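Hedside Mesa - ficha de dados do conjunto

Versão 2

Resumo

O conjunto Hedside Mesa reúne 3,135 registos fotográficos de alimentos de brincar e de loiça de uso infantil dispostos sobre mesas de trabalho. Destina-se ao estudo do reconhecimento de objetos, da descrição em linguagem natural e das relações espaciais simples entre um alimento e o recipiente que o contém ou que lhe está próximo. A presente ficha descreve o conteúdo, os critérios de seleção, o formato das anotações, as limitações conhecidas e as condições de utilização.

O conjunto foi preparado pela unidade de documentação da Irirwood, sob coordenação de Kevser Kocabaş. A revisão das anotações em língua portuguesa esteve a cargo de Nhi Huỳnh. O alojamento dos ficheiros é assegurado pelo repositório Josport.

Âmbito

A loiça e os alimentos de brincar oferecem um vocabulário restrito e formas bem reconhecíveis, com proporções e acabamentos que se afastam dos do objeto real. Uma espiga de brincar conserva a cor e o relevo dos grãos, mas não tem folhas, barbas nem irregularidades de maturação. Os modelos treinados apenas com fotografias de cozinha tendem a tratar estas peças como alimentos verdadeiros ou a não lhes atribuir qualquer categoria. O conjunto cobre essa lacuna e mantém, em todas as anotações, a distinção entre a peça de brincar e o alimento que ela representa.

Ficam fora do âmbito os alimentos reais, as embalagens comerciais e os utensílios cortantes.

Conteúdo

Cada registo é composto por uma imagem, uma lista de objetos, uma frase de relação e uma nota de superfície. As categorias principais são as seguintes:

alimento_brincar - legumes, frutos, pão e outras peças que representam comida
loica - pratos, taças, tigelas e travessas
talher - colheres e garfos sem gume
superficie - tampo, tapete ou toalha sobre os quais assentam os restantes objetos

A categoria "loica" é subdividida pela forma do contorno (redondo, oval, retangular) e pela presença de rebordo. A cor é registada em campo próprio, com recurso a um vocabulário controlado que admite um qualificativo de tonalidade, como em "verde-claro" ou "amarelo vivo".
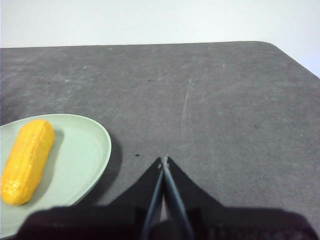
A frase de relação é o campo que exige maior cuidado na redação. Deve nomear em primeiro lugar o alimento, em seguida a relação e por último o recipiente, sem verbos que suponham uma ação anterior ou posterior ao registo. Para a espiga de milho amarela pousada em diagonal no prato oval verde-sálvia, a forma aceite é "espiga de milho de brincar sobre prato oval". A orientação da peça é indicada no campo "posicao", com o valor "diagonal", e não se repete na frase. Formulações como "milho servido no prato" ou "milho pronto a comer" são recusadas na revisão, por introduzirem uma leitura que o registo não sustenta.

O campo "superficie" recebe a cor dominante e o estado aparente. Um tampo cinzento-escuro com manchas mais claras e marcas de desgaste é anotado como "cinzento-escuro, marcado". Os riscos compridos são assinalados por um indicador separado, uma vez que alguns modelos os confundem com fios ou cordões. As pequenas manchas escuras só são anotadas como objeto quando a sua natureza é inequívoca; nos restantes casos, aplica-se o valor "marca".

Formato das anotações

As anotações são distribuídas em ficheiros de texto com codificação UTF-8, um por registo. Os campos obrigatórios são:

id_registo
objetos
cor
contorno
posicao
relacao
superficie
visibilidade

O campo "visibilidade" admite os valores "inteiro", "parcial" e "encoberto". Um prato que ultrapasse o limite da imagem ou esteja tapado em parte por outro elemento recebe o valor "parcial", mesmo que a sua forma possa ser inferida sem dificuldade. O contorno é preenchido sempre que a parte visível o permita.

Os nomes dos campos não levam acentos nem cedilhas. Os valores em texto livre seguem a ortografia corrente.

Processo de anotação

Cada registo foi anotado por 2 pessoas, de forma independente. As divergências quanto à categoria do objeto foram resolvidas pela coordenação; as divergências quanto à cor foram mantidas, ficando ambos os valores no campo respetivo, separados por barra. Esta opção resulta da observação de que tons como o verde-sálvia, o verde-acinzentado e o verde-claro são usados de modo pouco uniforme, mesmo por anotadores experientes.

Uma amostra de 200 registos foi revista integralmente em junho. Da revisão resultaram a separação entre "marca" e "objeto", já referida, e a eliminação do campo "material". A composição das peças nem sempre pode ser estabelecida pela imagem - um rebordo liso e claro tanto pode ser de plástico como de cerâmica esmaltada.

Limitações conhecidas

O milho, a cenoura e o tomate estão representados com maior frequência do que os restantes alimentos. As peças de cor branca são escassas e surgem quase sempre sobre superfícies escuras, o que facilita a sua deteção e pode conduzir a resultados demasiado favoráveis.

As sombras não são anotadas. Recomenda-se prudência na avaliação de tarefas de segmentação, em especial junto ao rebordo dos pratos, onde a sombra projetada sobre um tampo escuro pode ser tomada por parte da loiça.

O conjunto não contém informação sobre dimensões reais. Não deve ser utilizado para estimar o tamanho das peças nem para apreciar a sua segurança enquanto brinquedos.

Condições de utilização

A utilização é autorizada para fins de investigação e de ensino. A redistribuição das imagens, no todo ou em parte, depende de autorização escrita da Irirwood. As anotações podem ser adaptadas, desde que a versão derivada indique as alterações efetuadas e conserve a referência ao conjunto original.

Os trabalhos que recorram ao conjunto devem mencionar o nome Hedside Mesa e o número da versão. Quando for utilizada a lista de sinónimos Dobre, distribuída em ficheiro à parte, essa utilização deve ser igualmente mencionada.

Correções

Os pedidos de correção são apresentados através da página do conjunto no repositório Josport, com indicação do identificador do registo, do campo em causa e do valor proposto. Os pedidos relativos à frase de relação são encaminhados para Nhi Huỳnh; os demais são apreciados pela coordenação. As correções aceites são incorporadas na versão seguinte e constam do respetivo registo de alterações.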